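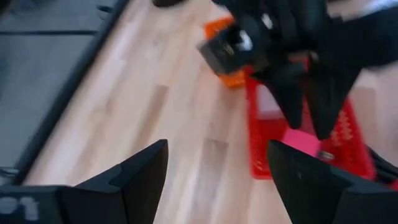

Handovers into a basket: move the arm by hand, or drive it from a leader?
Started by plivudix_pete, 2018-02-16

plivudix_pete wrote:
Evening all. I've been at this for most of the winter and I'd dearly love some other opinions before I wear out my shoulders entirely. I'm trying to teach a two-arm setup to tidy small things into a basket, and I can't decide whether I should be taking hold of the arms and walking them through it, or sitting back and steering them with a matching pair of little leader arms. The wrist view is the one I care about most, and with the jaws wide open you get a lovely clear look between the fingertips at the floor and the red basket, with the other arm coming down over it. When I guide by hand, my sleeve gets into that view every other go. When I steer remotely the view stays clean, but my movements get jerky and everything smears. I have 102 goes saved so far, 68 of them by hand, and I'm not fond of many of either. What do you lot do?

ongart_owl wrote:
Remote, every time, and I say that as somebody who loved moving the arms by hand and was very sorry to give it up! The trouble is that your robot ends up learning from pictures with a sleeve in them, and then on the day there's no sleeve and it dithers about like me in a car park. As for the jerkiness, slow down. Slower than feels sensible. I hum to myself while I do it (a hymn, usually) and it helps no end.

famine_kettle wrote:
I'm going to disagree a bit with Owl, kindly meant. Hand guiding gives you the feel of the thing. You know when a fingertip has caught the rim, you know when you're pressing too hard, and you simply don't get any of that through a leader arm unless you've spent far more than I have. For anything that goes into a basket with holes in the sides I'd want that feel, those little gaps in the grid are just made for snagging a narrow tip.

Have you thought of doing both? Guide it by hand once, save the path, then step well back and have the arm play it through again while the cameras run. Clean view, good path, no sleeve. It takes twice as long but I find it rather soothing.

ongart_owl wrote:
Playing it back only works if everything sits exactly where it sat before, though, Kettle. Nudge the basket a thumb's width and you've a very nice recording of an arm missing it.

famine_kettle wrote:
True enough, and I do put tape down on the floor for mine. But Pete's got a basket, it's hardly a needle to thread.

zimex_marrow wrote:
Hello Pete, a question first: is the smear in all of your remote goes or only the ones where the wrist is swinging? A pale floor with all that plank grain shows it up dreadfully. I'd try a brighter lamp and a shorter exposure before changing anything about how you teach it. I did that last June and kept a great deal more of my recordings afterwards.

I'd also leave the second arm parked until the first has finished moving. Two moving at once is a lot for one pair of hands, and I always end up watching the wrong one.

plivudix_pete wrote:
Thank you all, this is very good of you. Marrow, it's mostly when the wrist swings, yes, and my lamp is a sad old thing, so I'll start there. Kettle, I'll try the playback idea over the weekend, tape and all. Owl, I don't know any hymns right through but I'm willing to learn one.

One more while I have you: do you throw the bad goes away, or keep them?

ongart_owl wrote:
Throw away the ones where you lost your nerve halfway. Keep the ones where you fumbled and put it right, those are worth having.

famine_kettle wrote:
Agreed, for once! Label them as you go, mind. I left 37 of mine to sort out afterwards and couldn't tell you now which were which.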